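Home Notebook Bench notes Older entries Contact
Search the notebook Go

Dec 5, 2018

Power saver plugs, continued

The Vollside box is back on the bench. For anyone who missed the earlier grumbling: it is a sealed white thing that plugs into a spare socket and is supposed to bring down the electricity used by everything else on the same circuit. The leaflet says it "smooths and recovers wasted current". Branberg want to put them in all their offices and have asked us whether they should. They have been offered a price that works out at £600 for the first batch, fitting extra, although I can't see what fitting there is to do with something that plugs in.

My starting position is that it won't do anything a bill would notice. I'm writing that down first so that I can be held to it.

What the leaflet leans on is power factor. A motor or an old strip light draws current out of step with the voltage, so more current flows in the cable than the useful power needs. Put a capacitor across it and the extra current comes down. All true, and all in any textbook. But an ordinary small office is billed for real power, and the current the capacitor takes away was hardly being charged for in the first place. What might be saved is a little heat in the wiring between the box and the load, and on a short run of decent cable that is tiny.

So the demonstration they give, with a clamp meter round one wire and the reading falling when the box goes in, is perfectly honest as a reading and means nothing as a saving. I watched the Vollside film again and the man never once shows watts. He shows amps and then a graph of pounds.

Set-up today: one lamp and a bench fan on a four-way strip, the plug-in energy meter upstream of the lot, Vollside box in the last socket. Meter reading steady at 88 W before. Put the box in and it stayed at 88. Took it out, 88. Left it in over lunch in case it needed to "learn the circuit" (leaflet again) and got 88 when I came back. The amps did drop slightly, as promised.

I don't trust the meter completely. It is a cheap one and I have no certificate for it. Swapped it for the Runorero one from the top drawer, which reads a touch lower on everything, and it showed the same lack of interest in the box. Two meters that disagree with each other but agree on no change is good enough for me, though I would like a proper long run on the old style disc meter if we can find where it went after the move.

Things that could still rescue the claim:

- a load with a really poor power factor, e.g. the compressor
- dirty supply, spikes etc. (they mention this but never say how it costs money)
- a site billed by kVA, which some big ones are. Branberg's offices aren't, I asked for a copy of a bill to be sure
- magic

The testimonials are no help. The longest is from a bakery that says its bill fell by a fifth between fitting the box and the following March, and then mentions in passing that it replaced an oven. Another compares a cold winter with a mild one. I have no doubt these people saw smaller bills. I doubt they know why.

Office kit is mostly desktop computers, so those matter more to Branberg than my fan does. Newer supplies commonly correct their own power factor, which would leave the box with even less to do. Older ones may not, but the same point about billing applies.

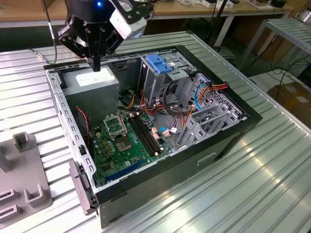

Stijn Van Leeuwen thinks I am being too quick. He says that a lamp and a fan prove very little, that an office has dozens of small loads switching on and off all day, and that if we send Branberg a flat no on the strength of one lunch break Vollside will pick holes in it. He would run four weeks with and four weeks without, same building, heating logged separately.

Fair about the holes. Less fair about the weeks: office use wanders so much from one month to the next that a real saving of a couple of per cent would be lost in it, and so would a saving of nothing. A long trial of that sort is exactly how the bakery got its fifth. I would sooner switch the box in and out every hour on a fixed load and let the totals pile up. Told him so. He said do both. We'll probably do both.

Also asked Simões, who sell a rival box, for their test report. Got a brochure.

To do:
find disc meter
borrow timer switch, the one that doesn't stick
open the Vollside box once Branberg say in writing that we may. I expect a capacitor, a resistor and an LED, but expecting isn't looking
draft holding reply to Branberg: don't order yet, no saving seen so far on a small load, more to follow

Print this page | E-mail this page
Previous entry Next entry Back to top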